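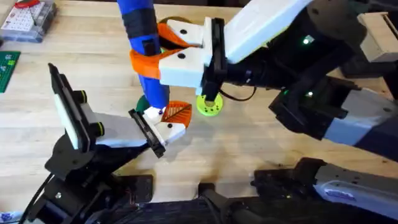 **Two-arm handling: results from the September runs**

The bimanual handling group at Wonarden has finished its first full set of runs on Stindeck, a method for deciding which of two arms should hold a part and which should do the moving. Gülizar Karaca and Kaan Duman ran 192 trials over September and have posted an internal write-up, dated 06/10/2024.

The question behind the work is a narrow one. When both arms have hold of the same object, small errors in their positions turn into force on the part. The usual fix is to name one arm the leader and keep it that way for the whole task. Stindeck lets the role change hands partway through, based on an estimate of which grip is the firmer of the two at that moment.

The estimate comes from how far each gripper's jaws travel after first contact and how hard the motors are working to stay there. No extra force sensors are needed. Songül Sarıgül wrote the estimator and says it took longer to tune than she had planned, mostly on account of the soft fingers. They bend around whatever they close on - good for odd shapes, less good if you want a clean signal.

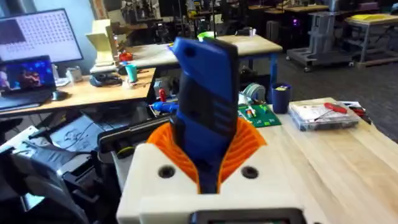 *A blue-bodied tool held upright in the orange ribbed fingers.*

With a fixed leader, 51 trials ended in a dropped part or a safety stop. The group ran the same number of trials under each setting, 96 apiece, and Stindeck cut the failures by a little under half. Most of the gain was on tall parts gripped near the middle by one arm and near the base by the other. On short parts there was no difference worth reporting.

Recep Türkmen, who reviewed the write-up, has asked for a repeat with the arms' starting roles swapped. He thinks some of the benefit could be coming from one arm being better calibrated than its neighbour. Karaca agrees it needs checking. The repeat will use the same bench and the same parts, with the grip speed left alone.

The code is in the group's shared folder under Zilar, along with the trial logs. Ward Declercq is looking after access while Duman is on leave - send him your staff login and he'll add you.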